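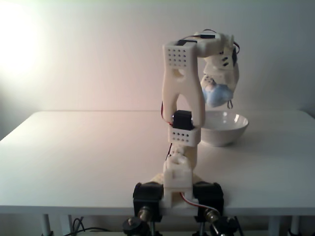

## 4. Putting up the Wiltmont table

If you've come straight to this section with a box on the floor and a cup of tea going cold, welcome. I wrote it after putting up my third Wiltmont, so it's got my own mistakes in it as well as the official order of doing things. Declan Stubbs went through the clamping part with me and made me rewrite it twice, and Anahera Henare added the notes on cleaning.

It covers the white rectangular top with the Stedden legs. The Curnus trestles go together in a completely different way (section 5), though everything from 4.4 onwards applies to both.

### 4.1 Before you open the box

Choose the spot first! I built my first one in the hall, where there was plenty of floor, and then found it wouldn't go round the corner into the back room with its legs on. The top is 173 cm long, and that's longer than it sounds when you're holding one end of it.

Have a think about these while you've still got empty floor:

- where the sockets are, and which side you'd like your leads to come down
- which long side you'll sit or stand at — I call this the front edge all the way through
- whether a door, drawer or radiator valve is going to foul one of the legs
- what the light's doing in the afternoon, as a white top throws a fair bit of glare back at you

You'll need the 4 mm hex key from the box, a Phillips screwdriver, a spirit level if you own one, and an old blanket. A second pair of hands for turning the thing over. I've done it alone and wouldn't again.

### 4.2 Fitting the legs

1. Spread the blanket on the floor and lay the top on it, white side down. Check for grit underneath. One small stone will leave a scratch you'll look at for years.
2. Find the corner plates. They're stamped L and R, but they're stamped as seen from underneath, so with the top upside down in front of you L really is on your left.
3. Put all the bolts into the first plate and turn each one a couple of times by hand. If a bolt won't start, take it out and try again at a straighter angle. Don't force it with the key.
4. Do the same for the other three plates, still only finger-tight.
5. Slide a leg into each plate until it clicks. The click is quite faint. Give the leg a wiggle, and if it drops back out, well, that wasn't the click.
6. Now tighten everything with the hex key, going corner to opposite corner a bit at a time, the way you'd do a car wheel.
7. Fit the back rail between the two rear legs with the long screws. The rail has a slight curve and the hollow side faces the wall.

**Note.** There are spare bolts in the bag. I spent ages hunting for the holes they belonged to.

**Caution.** Please don't use a power driver on the corner plates. The inserts in the top will strip, and the only repair I know is to fill, wait and drill again. I've got a table with one leg done that way and it's never felt quite right.

### 4.3 Turning it over and getting it level

1. One person at each short end. Lift the whole table clear of the floor, legs pointing sideways, and turn it in the air. Rolling it over on its legs puts all the weight on two plates.
2. Put it down where it's going to live and push on each corner in turn.
3. If it rocks, find the foot that's light and wind it out (anticlockwise, looking down from above) until the rocking stops.
4. Check with the level along the length first and then across.
5. Leave it overnight and go round the bolts once more in the morning. Mine always take another quarter turn.

Old floorboards move about with the weather, so I check the feet again in October when the heating comes on. On carpet, expect to be doing it every few days for the first fortnight — the feet sink, and they don't sink evenly.

The top takes 100 kg spread across it. Spread is the word that matters there. Don't stand on it to change a light bulb.

### 4.4 Clamping things to the front edge

I use the edge of the table nearly as much as the top of it. Lamps, a little vice, the winder for my wool, a mincer once at Christmas: if it's got a clamp, I've probably had it on there. The edge copes very well as long as you treat it kindly.

1. Wipe the edge, above and below. Sawdust or crumbs under a clamp work like sandpaper.
2. Look underneath and find the supporting frame. Your clamp wants to sit on clear board, with its foot flat. If it's half on the frame and half off, move along a few centimetres.
3. Open the clamp wide enough to go on without scraping, and push it right back until the throat touches the edge.
4. Slip a bit of card or thin felt between the clamp and the white surface. Cereal packet is perfect.
5. Turn the knob until it meets the underside, then give it a half turn, and then stop and try the thing you've clamped. If it shifts, another quarter turn. It rarely wants more.
6. Come back to it after an hour's use and try the knob again.

Anything with a wide foot is happier with two clamps, one either side, done up evenly. Nip up the first, nip up the second, then go back to the first. If you crank one down fully before touching the other, the foot twists, and you'll be chasing it all afternoon.

Keep clamps at least 30 mm in from a corner. The edging strip has its join there and it will lift. Declan wanted this in capitals, but I've talked him down to a sentence of its own.

**Caution.** Knobs stick out below the table, right where your knees go. Once you've settled on a position, sit down slowly the first time and see what you meet. I've had a bruise the exact shape of a wing nut.

**Caution.** Whatever you clamp, don't lean on it or use it as a handle to drag the table. The edge will take a steady downward pull, but a sideways wrench is another matter altogether.

### 4.5 Leads and wires

I'm fussy about this one, I'll admit.

1. Run leads towards the back of the table and down behind the rail. The hooks that come in the small bag clip to the rail without screws.
2. Leave a loose loop by anything that swings or turns, so that the lead isn't doing the stopping.
3. Keep leads out from under clamps. Do a quick run round with a finger before you tighten up.
4. Put the extension block on the shelf or on a bracket, never on the floor under the front edge where your feet and the spilt tea end up.

Paper tape is fine for holding a thin lead to the top for an afternoon. Take it off the same day. Left for a month in the sun it leaves a yellowish stripe, and I've got one by the window end that I now cover with the pencil tin.

### 4.6 Cleaning the top (Anahera's bit, typed by me)

Use a soft cloth, wrung out well, with a drop of washing-up liquid. Go along the length, rinse the cloth, go along again, and dry with a second one. That's the whole job most days.

For the odd stubborn mark:

| Mark | What to try |
|---|---|
| Pencil | A clean white eraser, then a damp cloth |
| Biro | Rubbing alcohol on a cotton bud, small circles |
| Dried white glue | Warm damp cloth left on it, then lift with a plastic scraper |
| Tape residue | A little cooking oil, leave it, wipe, then soapy water |
| Tea ring | Bicarb and water mixed to a paste, gently |

Keep scouring pads away from it, even the ones that say they're non-scratch. They take the sheen off and you get a dull patch that shows up every time the sun's low. Anahera also says to test the alcohol underneath first, and to keep it well off the edging strip, where it softens the glue.

Old cloths go in the Baxter bin under the sink (the one with the lid). If one's been used for oil, hang it outside to dry flat before it goes anywhere near a bin.

### 4.7 When something isn't right

**It wobbles, but only when I write.** Usually the back rail. Slacken both long screws, push the table gently square, and do them up again.

**The top has a slight bow in the middle.** Is there something heavy sitting there? Move it over a leg for a week and see. My first one came nearly all the way back.

**The edging strip has lifted.** Put baking paper over it and press with a warm iron, no steam, a few seconds at a time. Then hold it down with a block of wood till it's cool.

**A clamp has left a dent.** Sorry, that one's staying. You can turn the table round so it faces the wall, provided you swap the rail over to the other pair of legs at the same time.

**A leg won't come out.** There's a little tab on the inside of the corner plate. Press it with a flat screwdriver and pull the leg straight, without twisting.

For moving the table to another room, take everything off it, clamps included, and carry it by the frame. Spare feet and bolts are in the tin on the top shelf, and the hex key ought to be in there too. If you borrow it, put it back in the tin.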